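Undivura Household Water Log

Overview

Undivura is a table of tap water hardness readings taken in private homes in Dunbar and Engate. It holds 4,000 readings from 370 homes. The current release is version 2, built in January. Version 1 should not be merged with it: the home codes were reassigned.

Contents

readings.csv: one row per reading
homes.csv: one row per home, with town, pipe material and softener status
codes.txt: values allowed in each coded column

Columns in readings.csv

home_id: text, joins to homes.csv
hour: integer, 0 to 23, local time
hardness: milligrams per liter as calcium carbonate
method: "strip" or "titration"
flag: blank, or a code from codes.txt

Strip readings are stored as the midpoint of the color band the resident chose. Titration readings are stored as entered, without rounding. The two methods should be modeled separately or given a method term.

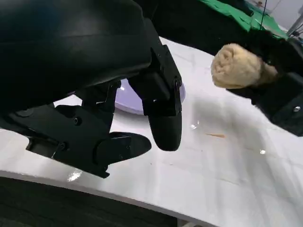 Can readings from homes with a softener be used to estimate the hardness of the supply?
Only where the sample came from a tap ahead of the softener. These rows carry the flag PRE. All other rows from softened homes describe treated water and should be dropped for that purpose.

Known problems

In 137 rows the hour is missing. These were left blank and not filled in. Pipe material was reported by residents and was not checked. Homes in Engate are mostly apartments, so several home codes may share one riser, and readings from them are not independent.

Loading

The files are UTF-8, comma separated, with a header row. Read home_id as text or the leading zeros will be lost. The Drodeck import script expects both CSV files in the same folder and stops if a home_id has no match.

Maintainer

Blair Urquhart. Send corrections with the home_id and the column name.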